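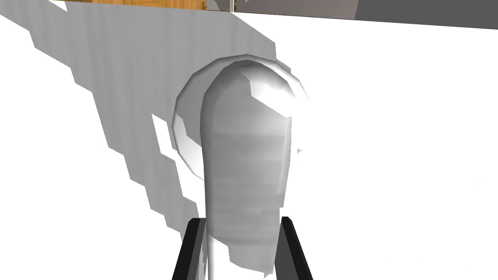 A rounded white form between two black gripper fingers. Computer rendering.

Lorne Boychuk does not play the piano. He wants this established before the coffee arrives, as people tend to assume, and then they ask him to play something, and then there is a silence he has to fill by talking about stairs.

He has been moving pianos in and around Hilham for 20 years. Before that he moved everything else, for a household removals firm that went under owing him two weeks' pay and a van key. He still has the key. The van, he believes, is in Wurnon, painted green and selling tacos.

"I liked furniture fine," he says. "But with furniture you get the whole house. You get the wife who wants the lamp in the cab with her and the husband who packed the frying pan with the food still in it. With a piano you go in, you get the one thing, and you leave. Everybody's sad for ten minutes and then it's over."

We are sitting in the front window of the diner on Carrier Street, which he picked for its view of a building he dislikes. It's a brick walk-up with a turn on the second landing. In September he and his partner spent most of an afternoon on that landing with a full upright and a tenant who needed to get past them to feed a cat.

"We passed her over," says Boychuk. "Over the top of it. She was very good about it. Then she had to come back down."

The partner is Normand Girard, who joined us late and ordered pie without sitting down. Girard is the taller of the two and takes the bottom end on stairs. I asked whether there was a principle behind this. Boychuk said there was. Girard said that he had lost a coin toss early on and nobody had offered to flip it again.

They make their living, such as it is, from an instrument that people used to save up for and now can't give away. I had assumed this would make them gloomy. Boychuk says business has never been better, provided you don't care which direction the piano is going.

"Used to be we took them into houses. Now we take them out. It's the same money, and it's easier on the way down."

"It is not easier on the way down," Girard said from the counter.
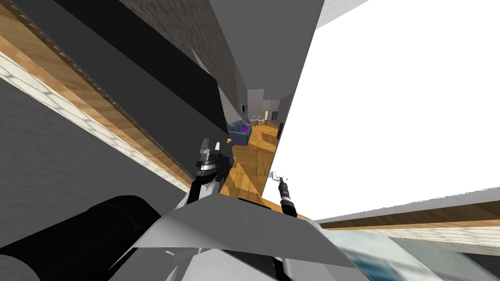 The phone calls go the same way nearly every time. Somebody's mother has died or gone into a smaller place. There is an upright, and it's always described as a beautiful piece. It has been in the family forever and it only needs a tuning. The caller would like to know what it's worth, and Boychuk has to find a way of telling them that it's worth minus whatever he is about to charge.

"I used to say it straight out. People hung up on me. So now I ask when it was last tuned, and I let them listen to themselves answer."

What do they say?

"They say, 'Well, Grandpa had a man.'"

He quotes $135 for a ground floor with a straight run to the door, and the price climbs from there according to a system he keeps in his head and declines to explain. Girard, who was back with the pie by this point, said the system was whether Lorne liked the voice on the phone. Boychuk let that stand. He did allow that there is a surcharge for anybody who says their brother-in-law will help.

"The brother-in-law has a bad back. He always has. He tells you when he's already holding it."

I wanted to know where the pianos end up, and for the first time he looked a little shifty. Some go to churches. Churches, he says, are nearly full. A few go to schools, which accept them the way you accept a zucchini. One went to a man out past Wurnon who builds bars out of them, and Boychuk has been invited to see the finished work and has not gone. The rest go to the transfer station, where the staff will let you tip a piano off the edge yourself if they know you.

"It makes a chord," he says. "When it lands. I'd rather not say more than that."

Girard, chewing, said it was usually some kind of minor.

There was a period when they tried to grow. A storage company called Sernent offered them steady work moving office equipment, with shirts. They lasted 11 weeks. Boychuk's objection was to the paperwork, which had to be filled in before each lift and asked him to rate his confidence. Girard's objection was to the shirts. They went back to two men, one truck and a board with carpet stapled to it, and they haven't discussed expansion since.

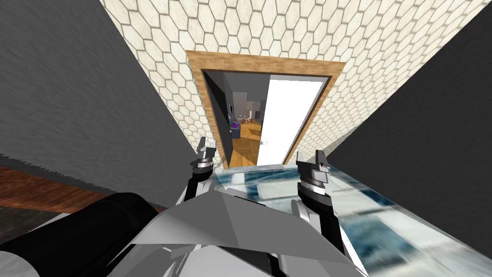
The board deserves a word. It's a long plank of something heavy, with a runner of brown carpet that came out of Girard's sister's hallway. They have been offered better. A salesman once drove out from the city to show them a stair-climbing dolly with treads, and Boychuk watched the demonstration with his arms folded and then asked the man to do it again with a turn in it. The salesman stayed for lunch, at least.

What about injuries? Boychuk has broken four toes, all on the same foot. He puts this down to how he stands. Girard has never been hurt on a job, although he put his shoulder out last winter reaching for a box of cereal, and the two of them had to cancel a baby grand.

"I told the customer it was a work injury," Boychuk says. "You can't say cereal to a person with a baby grand."

The grand was for a retired dentist who had decided to learn. They delivered it a few weeks late, up a ramp, without incident, and Boychuk brings it up more than once over the second coffee. It was the only piano they had taken into a house all year. The dentist sat down before they'd got the blankets folded and played something with one finger, very slowly, with a wrong note in it that he went back and fixed.

"We stood there like idiots," says Boychuk. "Norm had his hat off."

"I was hot," Girard said.

I asked if either of them had ever been tempted to keep one. There must have been a good one now and then, free to anybody with a truck. Girard shook his head. Boychuk took some time with the sugar and then admitted that there is a small spinet in his garage, walnut, with a cracked pedal, that he picked up from a house on the edge of Hilham and never got as far as the transfer station with. His daughter keeps paint cans on it.

Has he had it tuned?

"There's a man," he said, and asked for the check.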